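Okay, a few people asked what I've been doing with my weekends since August, so settle in and get a cuppa, because I was never going to manage this in one post.

Short version: I help teach a pair of robot arms to tidy up. The longer version is that I sit with two handles in front of me, one for each hand, and when I move them the arms move too, and the computer writes down every bit of it. One go at a job, start to finish, is what we call an episode. Do the job again with things in different spots and you've got another one.

The project is called Clallex, and it lives in a back room in Govelcombe with a radiator that knocks. Jussara Leite runs it. She hired me after I'd spent years doing alterations, on the theory that someone who can set a sleeve can probably be trusted with two arms at once. I'm still not sure the theory holds, but I've had a lovely time testing it.

My first week was terrible, by the way! I kept looking down at my own hands. You can't do that. You have to watch the grippers and let your hands get on with it, a bit like driving a manual once you've stopped thinking about the clutch. It came to me on the fourth or fifth day, all at once, halfway through moving a spoon.

Our current batch is 398 episodes, all of them some flavour of "put the things from the table into the bag". Jussara wants over 200 of those to use both arms together, meaning one arm holds the bag open while the other puts something in. Those are the slow ones. They're also my favourites, so I've been hogging them a little.

What makes a good episode? I asked this constantly when I started and I got a different answer depending on who had slept. The answer I've settled on is that it should look like somebody who knew where they were going. No dithering above the object, no opening and closing the gripper to comfort yourself (I did this so much). If you hesitate, the model learns the hesitation along with everything else and then you get to watch a machine dither exactly the way you do. It's a humbling thing to see your own habits come back at you.

That said, we do keep some of the mistakes. If I drop a marker and pick it up cleanly, that stays in, with a tag saying there was a recovery. If I drop it and it rolls off somewhere the arm can't reach, we stop and start over. Ottar Hovland, who looks after the software side, would keep nearly all of them if we let him. Jussara would keep hardly any. They've been having this discussion for as long as I've been there and I think they both enjoy it.

Somebody asked in my replies whether it gets boring. Some of it, yes! Resetting the table is the boring part. Everything comes out of the bag again and goes down in a new arrangement, and it has to be a new one. People are shockingly bad at making a mess on purpose. I always put books square to the edge unless I stop myself, and I'd have sworn I was being random. Ottar made us a little page that tells you what to turn and by how much, and he called it Hou for reasons he has never shared with me. It annoys me daily and the data is much better for it.

Also, every episode gets a sentence written for it, in plain words, and I didn't expect to care about this part as much as I do. "Put the blue-capped marker in the bag" is fine. "Put the pen in the bag" is trouble if there are a few things on the table that a reasonable person might call a pen. We try to write the sentences the way you'd say them to somebody in your kitchen. Jussara reads them all aloud, and if she laughs, you rewrite it.

Things that are harder than they look: anything thin and flat. A sheet of paper lying on a hard surface gives a gripper nothing to get hold of, so you have to slide it to an edge or coax up a corner, and your shoulders end up somewhere around your ears. Books are a bit kinder, as there's at least a spine to aim for. Bowls are lovely. You go in at the rim, one finger inside and one out, and you feel like a genius.

Things that are easier than they look: I can't think of any. I'll come back to this.

We used to train on a much plainer set-up, a few coloured blocks on a white board, and the model got very good at coloured blocks on a white board. Then someone put a tea towel down and it went to pieces. So now the surface changes, the objects change and the clutter changes, and I've been raiding the op shop most Saturdays. Half my own kitchen cupboard has been through that room as well. I do want the nice saucepan back at some point.

For those asking about pay and hours (fair question, I'd ask too): two-hour blocks with 20 minutes off between them, and you really do need the break. My eyes go before my hands do. We had a visitor from Tradanero who did a whole morning without stopping, very impressive, and then we watched the episodes back and you could pick the moment he got tired almost to the minute.

A soft bag is the worst thing I've ever had to work with, and I say that as someone who has hemmed chiffon. It slumps, it turns when you push on it, and the opening is never where you left it – so every episode with one is really a lot of small decisions about where to lean. Dark fabric is an extra nuisance with black grippers, as with the navy backpack on today's table, where the left wrist gets over the bag and I lose track of which bit is me. I've started steering by the white bracket with the little holes in it, which stands out nicely against the blue. The dog book is down at the front for this one, and I would like it noted that it's a bit crooked, so I am learning too.
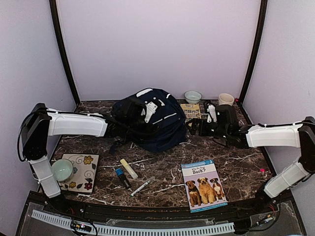
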